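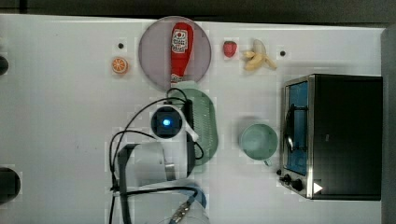
About Plovia

Hi, I'm Chiyo Yagi, and I design packaging for small food makers. Plovia is me, a very patient business partner called Bimo (we met over a jammed label printer) and a studio above a shop in Clorkton with far too many cardboard samples on the stairs.

I started out drawing labels for my aunt's pickled plums. She sold them at the July market in jars that all looked the same, and people kept buying the sour ones by mistake! So I gave each flavour its own colour and a big plain word on the front. Then the stall next door wanted some, and then the miso people, and I never really went back to my old job.

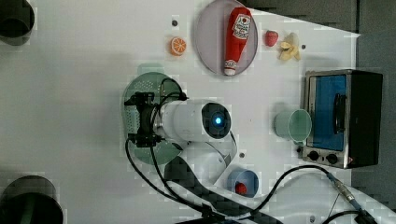
These days we look after labels, cartons, sleeves and the odd tea tin. I'm fussy about type size, because my mum reads everything at arm's length and I reckon a lot of your customers do too. Bimo handles the printers and the paper stock, and he'll talk you out of a glossy finish if you let him. We mostly use recycled board, and our favourite one comes in a lovely oatmeal grey that takes dark ink beautifully.

We keep things small on purpose – five clients at a time, two rounds of changes included in the quote, and a real printed mock-up before you commit to anything. Our biggest job so far was the Murakami rice cracker range, 20 flavours in one go, and I still dream about seaweed green.
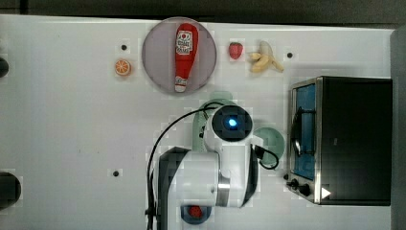

Red bottle on a round plate, with an orange slice off to the left.

If you make something tasty and the packet is letting it down, come and have a cuppa. We're at 323, up the back stairs. Bring a sample (two if it's biscuits).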